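About Movden

Movden writes house rules for people who run small robot arms, and then goes and checks whether anyone follows them. We work out of two rooms in Grurnamberg. Most of our clients are teaching labs, repair shops and small firms that bought an arm or two and want to know what they owe their staff, their insurer and their own results.

We started because Elvia Chávez was tired of binders. She had spent years reading safety and quality manuals for machine shops, and she kept finding the same paragraphs with a different logo on top. A rule about light curtains would turn up in a shop that owned no light curtain. A sign-off sheet would be filled in for the whole month on a Tuesday, all in one pen. When small arms started showing up on desks, the same paragraphs came along with them, and people who used the arms quite reasonably stopped reading.

What we think of rules

We are suspicious of them, which may be a strange thing to put on a page like this one. A rule costs time every time somebody obeys it, and most written rules we are shown have never been tried out by the person who wrote them. Our first audit for any client is mainly cutting. One training center in Tristby handed us a handbook with 238 numbered rules for bench robots. We tried every one at a bench. We kept 33 as they stood, rewrote 8, and threw the rest out. A good many of those said "ensure adequate safety" in one form or another. We don't know what a person is supposed to do with that at nine in the morning with an arm waiting.

We are equally suspicious of people who say small arms need no rules at all. A hobby-size arm won't break your back, but it can pinch a finger, pull a laptop off a table by its cable, or give you a week of results that mean nothing because someone bumped the board and kept going. The last of these is by far the most common, and almost no handbook we've read mentions it.

So the rules we do write tend to be dull and physical. They say where the board goes, what may be on it, where cables run, who has the right to say stop, and what gets written down. Some of them:

Print the marker board flat and in one piece. If it wrinkles, say so in the log. If it moves, the run before and the run after are two different setups, and they get two different names.

Use objects you can tell apart at a glance. Plain colored cubes are fine. Clever objects make for long arguments later about what was picked up.

Mark the target on the board or lay down something that marks it. "Near the middle" isn't a target.

Keep the computer off the board and its cables behind the arms. Look at the cables before each run, including when you looked at them ten minutes ago.

Hands stay out while an arm has power. "Just nudging it" counts as hands.

Write down failures with the same care as successes. If your log has no failures in it, we will assume the log is wrong.

Nothing on that list is new. We have never claimed to have invented any of it, and we get impatient with firms that sell this sort of thing as a secret method.

The work at hand

Cubes, a green ring and a marker board. 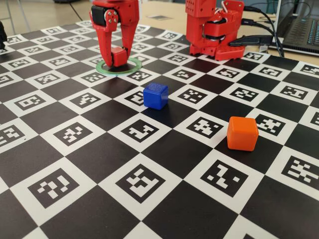
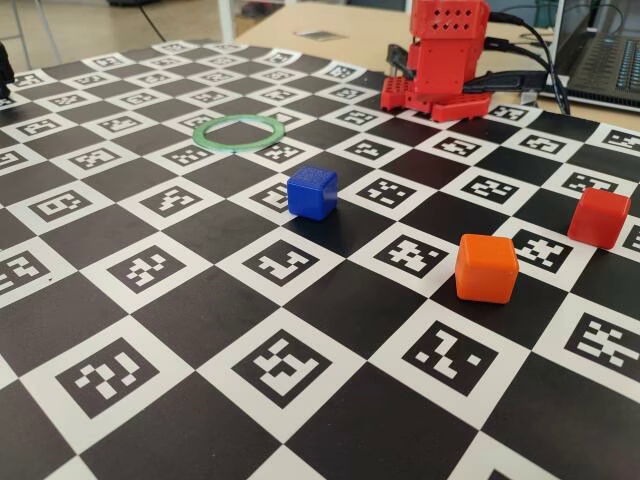
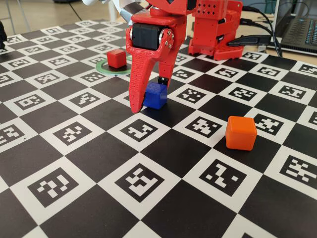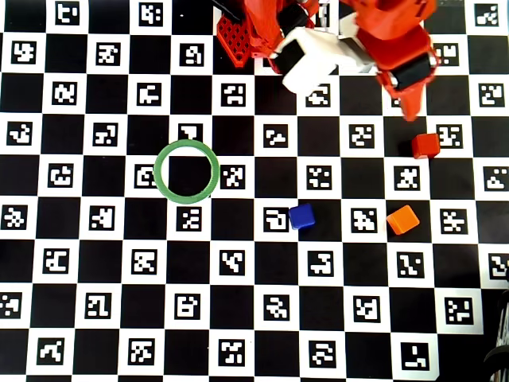

Ezequiel Valdovinos wrote to us after reading an earlier version of this page and told us we were still too fond of our own list. His point was that a rule about logging failures only works where a failure costs the person nothing, and that in most shops it costs them plenty. He had seen logs kept exactly as we ask, every column filled, in which "failure" had been quietly redefined until there weren't any. He also wanted to know who audits us.

We think he's right about the first part. Since his letter we ask clients to write down what counts as a failed pick before the first run, in one sentence, and to have it read aloud by somebody who will be running the arm. It has helped in some places and been ignored in others. On who audits us, the answer is that our clients do, a little, and that isn't good enough. We now post the rules we have withdrawn along with the reason. The list is longer than we'd like.

How we work with clients

A first visit takes 2 days. On the first we watch and keep quiet, as far as we can manage it. On the second we go through whatever written rules exist, at the bench, with the people who use the arms. Managers are welcome if they come for the whole day. We don't do the review in a meeting room from slides, and we have turned down work over this.

After that you get a short document and a list of what we cut. We come back in March, whatever month you signed up, and look at which rules are still being kept. Those that aren't being kept are either bad rules or badly explained, and we'd like to know which. Please don't tidy up for us.

What we don't do

We don't certify anything. We don't issue stickers. If a law or a formal standard applies to your equipment, you need to meet it, and our document doesn't stand in for that or make it go away. For larger machines, anything in a fenced cell for instance, go to a qualified safety engineer. We'll say so on the phone and save you the visit.

We also don't promise that fewer rules will make anyone faster. Some clients have told us it did. They were also newly interested in the subject, and had us standing there, so we don't put much weight on it.

Getting in touch

Write to Elvia Chávez at the Grurnamberg office. Tell us how many arms you have, what they pick up, and which of your present rules you think is the silliest. We usually begin with that one.

Recent items

Withdrawn rules, with reasons
The Tristby handbook: what we cut
Naming a run after the board has moved
Cable checks: notes from the Cervantes workshop
What counts as a failed pick?
Why we don't issue stickers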